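Workcell budgeting (small two-arm cells)

Workcell budgeting is the planning of costs for a robot station before purchase, covering arms, grippers, frame, table, containers, cabling, computer and floor space. Term used mostly by small shops and labs. Larger plants fold it into line planning and dont usually list it seperately.

Background

Early budgets were built around the arm price and little else. The Duvosel worksheet, passed between workshops as a plain spreadsheet, split the job into 9 lines, and most later versions copy that layout. The Bukness worksheet is shorter, drops the floor line, and has been criticized for it.
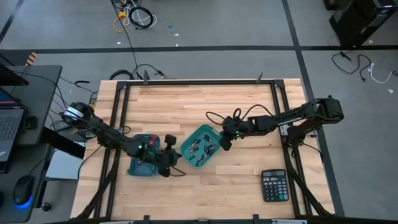
Frame and table are normally one line in the budget. Aluminum extrusion is sold by length, cut to order, with brackets and fasteners billed apart. Two arms facing inward over a butcher-block top, each mounted on the black frame, need a frame stiff enough for both, so the order should go in after the arm model is fixed and not before. Containers come under consumables: a deep bin, a shallow tray for small parts, spares of each. Cheap, often forgotten. Cable is the other one. Slack at the wrists, runs behind the table, more on the floor, all of it bought by length and nearly always underbought.

Arms and grippers

Quoted per arm or as a pair. Matching arms share spare parts, which keeps the spares line down. Grippers may or may not be in the arm price; check the quote. Borbély price lists show them apart, Tustus lists bundle them with the wrist cable.

Floor and desk

Operator desk, computer and monitor are usually charged to the cell even when already owned. Floor space is figured from the frame's outer edge, legs included, plus walking room on the sides that get used. Tape is cheap and gets its own entry in the Duvosel version only.

Contingency

Duvosel puts a flat 934 dollars on the last line for a cell with two arms. No source is given for the figure. Bukness uses a percentage insted. Shipping is left out of both.

See also: Spare parts planning; Lead time; Bench layout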